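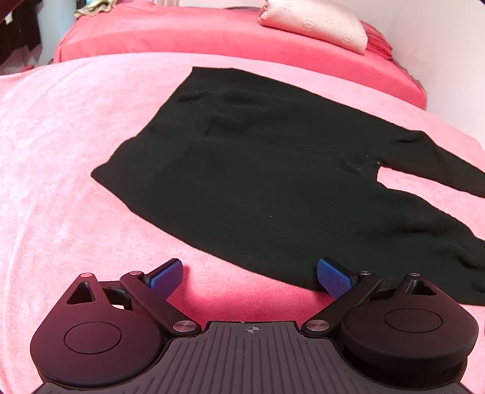

Livberg College Outreach Program
Progress report to the Taltis Foundation, covering the period to the end of February
Prepared by Zdislava Bednárik, program manager

Summary

The grant pays for three pieces of work: evening preparatory courses for adults who want to enter a degree program, a credit transfer agreement with Okov Technical Institute, and small travel awards for students who live outside the city. The courses and the travel awards are on schedule. The transfer agreement is late, and we are asking for a change to one milestone.

Preparatory courses

Enrollment for the year stands at 296, against a target of 280 in the grant plan. Math filled first, as it did last year. Academic writing was slow until January, when we moved the start from 5:30 to 6:30 p.m. Several people had told us at registration that they could not get across town from work in time.

Attendance in the math sections has held up well. Writing is less even. The section at the Baláž campus lost its instructor in the fall and was covered by two part-time staff for five weeks, and some students stopped coming during that stretch. A permanent instructor is now in place. We wrote to everyone who had left and offered a seat in the spring section at no charge.

Advisers logged 1,657 student appointments, in person and by phone. Most dealt with application forms, missing high school transcripts or financial aid. Transcript requests take up more adviser time than we planned for, particularly where the school has closed and its records have gone to a district office. We have put together a contact sheet for those offices and will keep it current.

Credit transfer with Okov

The plan called for a signed agreement by the end of the fall term. Faculty on both sides have approved the course matches in accounting, nursing and computer networking. Early childhood education is still open. Okov's practicum runs for one term and ours runs for two, and the departments do not yet agree on how much credit the shorter one should carry.

Our registrar has proposed signing for the three finished subjects now and adding the fourth later. Okov's legal office has the draft. We expect comments in April.

Travel awards

Awards are fixed at $500 per student per term and are paid in two parts, the second after the midterm attendance check. The application was cut from four pages to one in the fall. Processing time dropped from three weeks to eight days.

Spending

Spending is within budget on all lines except printing, which is over by $2,440. The course guide had to be reprinted after the Baláž campus changed its room numbers. We propose to cover this from the staff travel line, which is underspent – two planned site visits were held by video instead.

Requests to the Foundation

1. Move the milestone for the signed Okov agreement to the end of June, limited to the three approved subjects.
2. Approve the transfer of $2,440 from staff travel to printing.

Next period

Spring sections run through May. Placement testing for the summer math course opens in April at both campuses, with one evening session each week. The student survey goes out in the last two weeks of classes, and results will be included with the next report. The updated budget sheet and the draft agreement are attached.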